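Home | Forums | Weddings and Gifts | New Posts | Search | Log in

Cash box or real gift at the reception?

jeremie_f
My sister Mireille marries in March and we have 60 guests. She and her fiancé already live together, so they have all the plates and towels they need. I would like to put a box for envelopes near the door. Our aunt Lucienne says this is rude and that guests must choose a gift themselves. What is normal where you live?

asnakech_w
In my family, money is the normal gift and there is no shame in it. At my wedding we had a box and also a small table for packages. Most people used the box. Please put a lock on it, and give the key to one person only.

LoranerBride
I don't agree with the box. When I see one at the door, I feel that I am buying a ticket. We wrote nothing on the invitation, and people asked our parents quietly what we wanted.

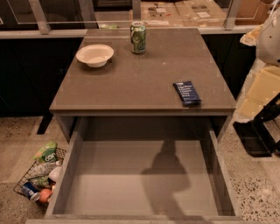
raph_renaud
I think the problem with gift lists is that the couple fills them too fast. We made ours in one evening at Flenddale and put 159 dollars of serving dishes on it, because the shop had a nice display. What I use in the end is one plain white bowl with a wide rim, like the one on top of the gray cabinet in my photo, and it was not even on the list. So if Mireille makes a list, let her wait some weeks and write down what she misses at home.

jeremie_f
Thank you, Raphaël. She says she misses nothing, and this is my difficulty! They want to save for a trip, and they have 500 dollars for it until now.

asnakech_w
Then write it on a small card: "We are saving for our trip." Guests like to know where the money goes.

LoranerBride
A card is better than a box, I admit. But I would still not send it with the invitation. Put it on the wedding website, if they have one.

raph_renaud
I disagree with this part. My grandparents never open a website. Somebody must call them.

jeremie_f
I will call the older guests myself, and my aunt can call her side. The box I will discuss with Mireille again tonight.

Contact us | Terms | Copyright Weddings and Gifts Forum | Back to top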